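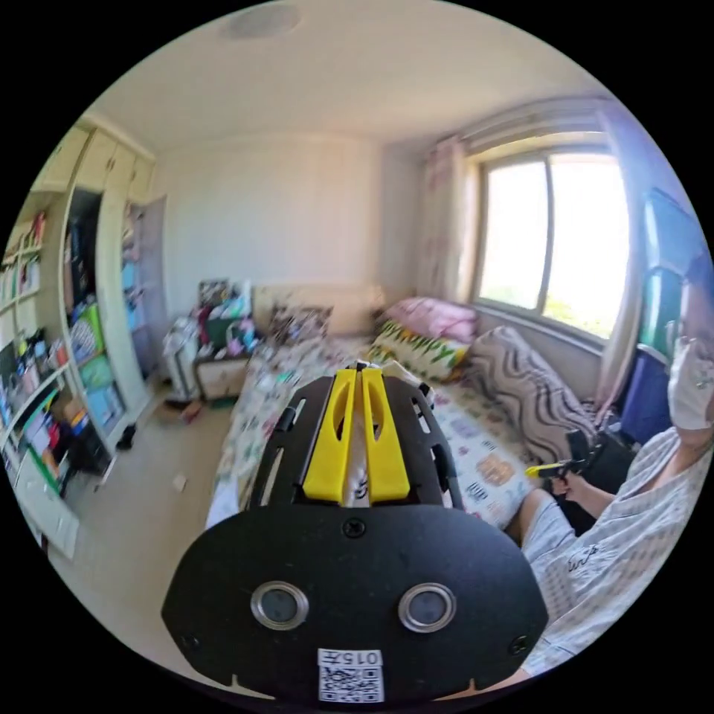
Drikby Upholstered Headboard in beige: my thoughts after a winter with it

I went back and forth on a fabric headboard for ages. We had a metal one before, the kind with bars, and every time I sat up to read I ended up with a pillow wedged behind me and another one slowly disappearing through the gap. So when Drikby marked theirs down by 20 percent I finally clicked the button (at 11 at night, as with all my best furniture decisions).

Assembly first. You get two legs, 8 bolts, one of those little bent wrenches and a sheet of drawings with no words on it. The panel itself comes in one piece, wrapped in more plastic than I knew what to do with. I had the legs on in 20 minutes, and then spent much longer trying to line them up with the holes on our bed frame, which is an older Koubek. They do line up! But only if you leave every bolt loose until the very end, and I wish the drawings had made that clearer. Get a second person to hold the panel while you crouch down there. I tried it with my knee and do not recommend it.

The color is a pale beige, a bit warmer than it looked on the site. I'd been worried it would fight with my sheets, because I don't own a single plain set. Everything I buy has some little print on it in four colors, and the pillows never match either, one pink, one with lettering, whatever was clean. It all looks fine against the beige. My striped gray blanket looks nicer than it ever did with the old metal bars, even in a heap, and a heap is how it lives most days.

Comfort is where I'm happiest. The padding is firm, firmer than I expected, and at first I thought I'd made a mistake, but I've read whole books leaning on it since and my back has no complaints. It doesn't squeak or knock against the wall. I did stick felt pads on the back of the legs, so maybe give some credit to those.

Now the grumbles. Pale fabric shows everything. There was a faint shadow where my head goes by March, and it took me two rounds with Drurkier upholstery foam and an old washcloth to get it out. The cover doesn't come off, so that's going to be a regular chore. It also collects lint along the bottom seam, right where the mattress meets it, and my vacuum's brush is too fat to get in there. I use a dry toothbrush now. And the box is 42 pounds, so think about your stairs before you order.

Would I buy it again? Yes, though I'd look hard at the darker gray if you eat toast in bed. I wouldn't pay much over 100 dollars for it, and at the sale price I think it's a good deal. Four stars from me, and the missing one is for that bottom seam.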